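Suture Waste and Shelf Life in Two Teaching Hospitals

Student project report
Ashton Faulkner, Adanech Moges and Kiri Ellery
Project supervisor: Lorraine Doolan

1. Background

Sutures are cheap one at a time, and for that reason they get less attention than other operating room supplies. A hospital may stock a large number of different codes, each one a combination of material, thickness, length and needle. Many of these codes are there at the request of one surgeon. When that surgeon leaves or changes habits, the boxes stay on the shelf until they expire.

Our group wanted to find out how much suture stock goes unused in two teaching hospitals, and why. We called them Hospital A and Hospital B in our notes and have kept those names here. Both agreed to take part on condition that they would not be identified and that no patient information would leave the building. We did not enter any operating room during a procedure.

The project had two questions. First, what share of the suture codes on the shelf had not been used during the study period? Second, what reasons did staff give for opening packets that were then thrown away?

2. Types of suture

Readers outside the field may want a short introduction. Sutures are either absorbable or nonabsorbable. Absorbable sutures break down in the body over a period that depends on the material. Nonabsorbable sutures stay in place unless they are taken out. Each group includes braided threads, made of several fine strands, and monofilament threads, made of one.

Braided thread is softer and holds a knot well. Monofilament passes through tissue with less drag but tends to spring back, so it usually needs more throws in the knot. Surgeons have strong preferences between the two, often formed during training.

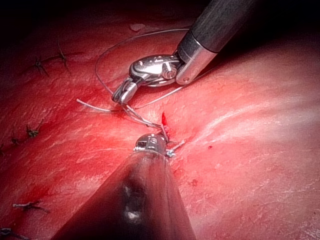 Thickness is given by a number system that confuses most beginners, including us. A size 3-0 suture is thinner than a 2-0, and a 2-0 is thinner than a 0. Above 0 the numbers run the other way, so a size 2 is thicker than a size 1. One of the storeroom staff at Hospital B told us that new employees often put boxes back in the wrong place for this reason. We found misplaced boxes on both of our visits there.

Packaging also matters for waste. Each packet is sterile until it is opened. Once the outer wrap has been peeled, the suture must be used in that procedure or discarded. It cannot go back on the shelf even if nobody has touched the thread.

3. Method

We used three sources: a shelf audit, the stock software, and interviews.

For the shelf audit, two of us worked through the central storeroom in each hospital. One read the code and expiration date aloud and the other typed it into a spreadsheet. We then switched roles and checked every fifth entry. The audit at Hospital A took a full day because the older shelving is split between two rooms on different floors.

Hospital A runs its inventory on Jukosura and Hospital B on Hapeta. Both programs can export a list of items withdrawn from the storeroom. We asked for 90 days of withdrawals from each. The Hapeta export came out as a clean table. The Jukosura export put the item name and the pack size in the same column, and Adanech wrote a script to separate them. A few lines still had to be fixed by hand.

The interviews were done with 8 members of staff, including scrub nurses, storeroom workers and one purchasing manager. Each interview followed the same list of questions but people were free to add other points. Kiri took notes during the interviews. We did not record them.

4. Results

The two storerooms together held 181 suture codes. Most of the withdrawals came from a small group of common codes, mainly mid-sized absorbable braided sutures and fine monofilament skin sutures. A long list of other codes had no withdrawals at all in the study period.

Expired stock was found in both hospitals. At Hospital A it was mostly in the second room, on the lowest shelves, behind newer boxes of the same code. Staff there restock from the front when they are busy, and the older boxes get pushed to the back. Hospital B uses bins that are filled from behind, and we found less expired stock in them.

In the interviews, the most common reason given for discarded packets was the preference card. This is the list of supplies that staff open before a procedure, and each surgeon has one for each type of operation. Several nurses said that cards are added to but rarely shortened. One nurse said she had stopped opening everything on the card and now waits to be asked for certain items, but she was careful to say this only works with surgeons she knows well.

The second reason was substitution. When a code is on back order, the storeroom sends the nearest match. If the surgeon does not like the needle, the packet is opened and left.

5. Discussion

Our results suggest that the number of codes and the preference cards are linked. A code that appears on even one card has to be kept in stock. The purchasing manager at Hospital B said she could not remove a code without the agreement of every surgeon who lists it, and that getting a reply could take months.

Zsófia Hajdu, who reviewed our draft, pointed out that a withdrawal from the storeroom does not mean a suture was used. Boxes may sit in a cabinet near the operating room for a long time. We agree that this is the main weakness of our data. An audit of the local cabinets would have been better, but we did not have access to them.

The study period is also short. A code used only for rare operations could easily show no withdrawals and still be needed.

6. Suggestions

We suggest that each hospital review its preference cards once a year, starting with the operations done most often. Items marked "have available" should be listed separately from items marked "open." Hospital A could move its sutures into one room, or at least fit the lower shelves with bins loaded from behind.

Size labels on the shelves should be printed larger. At Hospital B the current labels are handwritten and some have faded.

7. Division of work

Ashton planned the audit and wrote sections 1, 2 and 5. Adanech handled the data and wrote section 4. Kiri carried out the interviews with Ashton and wrote sections 3 and 6. The spreadsheet and the interview questions are held by the department office and can be requested there.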